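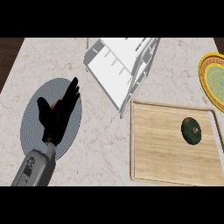
The estate sale at the Schnyder garage in Rasamstead was to be conducted under the ordinary rules of the auction house, which provided that every lot be inspected, entered, and assigned a reserve before the close of business on Monday. The assessor arrived at nine with the key in an envelope and the forms in a case. The house was to be left as it stood. She therefore set out her papers in the kitchen, on the pale marble counter with the rust-colored veining, beside a round gray woven placemat, and read the instructions twice. There was one lot, a Vulleo touring coupe in dark green, and it was in the building across the yard.

The Vulleo had been built at Plirnholm in a series of 86 cars. The works had closed long ago, and its records had gone to the municipal archive, where they were kept in reasonable order. According to the build sheet, the car had been delivered with a four-speed gearbox, tan leather, a clock, and no radio. The assessor was required to confirm each of these items and to note any departure.

She unlocked the garage and raised the door. The car stood under a cotton cover with its nose to the wall. She removed the cover in the approved manner, folding from the rear, and placed it on the bench. The chassis plate agreed with the sheet. The engine number agreed with the sheet. The leather was tan and had cracked along the driver's bolster, and she entered this as consistent with age. The clock was present and had stopped at ten minutes past four.

There was a radio.

It was mounted below the dash on a bracket of good quality, and it was not mentioned in any document she had been given. She entered it as a later addition, origin unknown, and proceeded to the odometer.

The file contained a sworn statement, submitted by the executors, that the car had not been driven in 40 years. It had been started twice a year by a mechanic, run until warm, and shut off. The figure on the odometer at the time it was laid up had been recorded in the insurance papers. The assessor compared the two. The odometer now showed a higher figure, and the difference was a little less than the distance to the coast and back, made a great many times.

She did not regard this as cause for alarm. Instruments are replaced, and statements are sworn by persons who were told a thing by other persons. The procedure in such cases was to examine the consumable parts. She did so. The tires were five years old by their date codes. The brake pads were worn evenly. In the door pocket was a pair of driving gloves, and in the glove box were a map of the coast road and five parking receipts from the lot above the harbor. All of the receipts were stamped before six in the morning.

The assessor sat in the driver's seat to complete the entry. The rules permitted this where necessary to verify the controls. The steering wheel was thin and the rim had been worn smooth in two places, lower than the position recommended in the handbook, where a person's hands would rest if that person was in no hurry. She placed her own hands there. She turned the key one position, as was allowed, and the radio came on at a low volume. It was tuned to the marine forecast.

She listened to the forecast through to the end. Winds were light from the southwest, and visibility was good.

It was then her duty to decide what to write. A car that had been idle for so long would be presented on the cover of the catalog. Buyers at that level had a preference for cars that had not been used, and the reserve had been proposed accordingly. A car that had been driven to the harbor before dawn for most of its life, by an owner who had informed the family, the insurer, and apparently the mechanic that it never left the building, belonged to another category. It would be described as honest and would sell for considerably less.

She wrote that the declared mileage could not be supported. She wrote that the car was in regular use until a recent date, that it had been maintained with care, and that all controls were in working order with the exception of the clock. In the space provided for remarks, which was usually left blank, she wrote that the seat was set correctly for long distances and should not be moved before the sale.

The map and the receipts were placed in a clear sleeve and entered as part of the lot. The gloves presented a difficulty, being clothing, and clothing was reserved to the family. She considered the matter for some time and listed them under accessories.

At noon she replaced the cover, beginning at the front. She lowered the door, crossed the yard, and collected her case from the kitchen. The key was sealed in its envelope and signed across the flap. She had a second appointment that afternoon, inland, at a farm outside the county line, and the direct route would have brought her there nearly an hour early. She consulted the road atlas and took the coast.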